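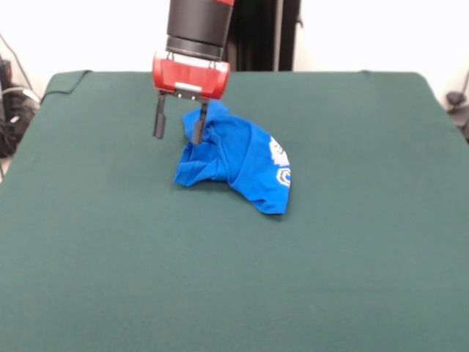 *Fingers open over the blue test shirt, green cloth on the table.*

# Resetting the folding cell after a finger swap

Quick version, wrote this up between runs. Covers the Manico arm in the folding cell and nothing else. If you're on the Biswas arm the menus are different, go ask Piyumi Thambiah.

Do the whole thing in order. Takes me 25 minutes, first time will take you longer.

## You need

- new finger pair, from the drawer marked Kondomen
- hex key set
- blue threadlocker
- lint roller
- one T-shirt, the blue one. Don't use a fresh one every time, you want the same fabric so results compare

## 1. Park and power down

Send the arm to park. Wait for it to stop moving, then E-stop, then switch off at the controller. Not just the pendant. Hang your tag on the switch.

## 2. Swap the fingers

Support the old finger with one hand, back the screws out, lift it off. Wipe the mounting face. Any grit left in there tilts the finger and you'll chase it all afternoon.

New ones on. Small drop of threadlocker per screw. Snug first, both sides, then torque to the number on the card inside the cabinet door. Check the tips line up by eye with the gripper closed by hand.

## 3. Cloth

Pull it flat, corners first. Small wrinkles are OK. A ridge under the shirt is not, the fingers catch it and you get cloth and shirt in the same pinch. Lint roll it while your there.

## 4. Zero the gripper

Power up, clear the E-stop, then:

1. Gripper > Service > Home
2. Let it close all the way and open again
3. Save as new zero
4. Reboot the gripper only

Skip the reboot and it keeps the old zero. Ask me how I know.

## 5. Touch height

Jog down at 10 percent over bare cloth, well away from the shirt. Stop when the tip just dents the nap. Back up one click. Save as TABLE_Z.

Old value on ours was 678. If yours comes out way off that, a finger is in crooked. Go back to step 2, don't fudge the number.

## 6. Grasp check 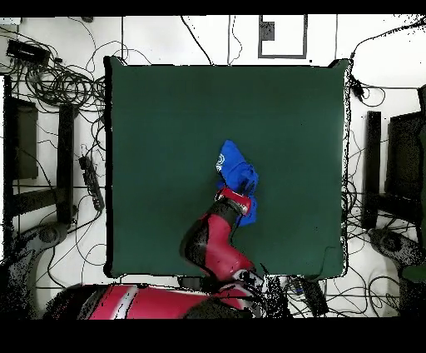
*3 min read*

Drop the shirt in a heap near the middle. Don't arrange it. Keep everybody back and run the single-pick program at low speed.

Watch the fingers when they get into the folds. You want fabric between them and the green staying put. If the green lifts, raise TABLE_Z one click and go again. If it comes up with nothing, lower it one click.

Before you go to full speed look at the floor too. Power strip, cables, anything that's wandered toward the table. Chaminda Bepari re-routed the Batuvholm cell in February and wants cords kept clear of the arm side here as well.

Ten picks in a row without touching cloth, call it good.

## 7. Log it

Finger set number, new TABLE_Z, your initials. Reset the pick counter to zero. Next swap is due at 500 picks, sooner if teh pads look shiny.

## If it goes wrong

**Gripper won't home.** Connector at the wrist, nearly always. Power off, reseat, try again.

**Homes fine, drops the shirt.** Pads are dirty. Alcohol wipe, let dry, rerun step 6.

**Fault on first jog.** You left it in service mode. Gripper > Service > Exit.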